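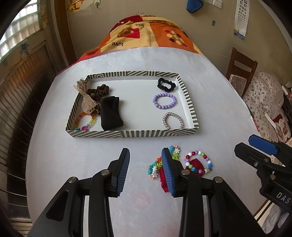
Hall and stall check, Jalstead craft market
Date: October 8, 2020
Checked by: Gwendolyn Bellamy
Copy to: Þórey Baldursdóttir, Brurkcombe

1. Fire exits
Front doors: OK.
Side door to car park: OK, opens fully.
Kitchen door: FAIL. Bolt stiff at the top, needed two hands. Oil it and check again before opening.

2. Extinguishers
Water, by the stage: in date, next service April.
CO2, by the fuse board: in date, but the tag is missing. Ask Teltville Fire for a new one.
Blanket in kitchen: OK.

3. Numbers and gangways
Limit for the hall with stalls set out is 100, stallholders included. Sign is up on the front doors.
Main gangway OK. The gangway by the radiators was narrow on the left where a clothes rail stuck out. Moved at the time.

4. Table coverings
Cloths must not reach the floor on the gangway side. Two were trailing near the stage and have been pinned up. Clips are better than pins, please bring some next time.

5. Small items
Beaded bracelets, hair ties and the like to be kept in a tray with sides and set back from the table edge. Beads on a wood floor are a slip risk and small children pick them up.
Any toy stall must have its safety paperwork on the table. Arnardóttir Toys had theirs. The knitted animals stall did not, and will send it on.

6. Electrics
Extension leads: 3 in use, all tested. One was still half wound on its reel with the urn plugged in. Unwound fully.
No leads across gangways.

7. First aid
Box complete apart from eyewash. Accident book is in the drawer under the hatch, not on the hook as the notice says. Change the notice.

8. Toilets and hand washing
Soap OK. Sanitiser at the front doors OK, bottle by the hatch nearly empty.

Result: may open once item 1 is put right. Recheck of kitchen door takes place 45 minutes before opening, G. Bellamy to sign.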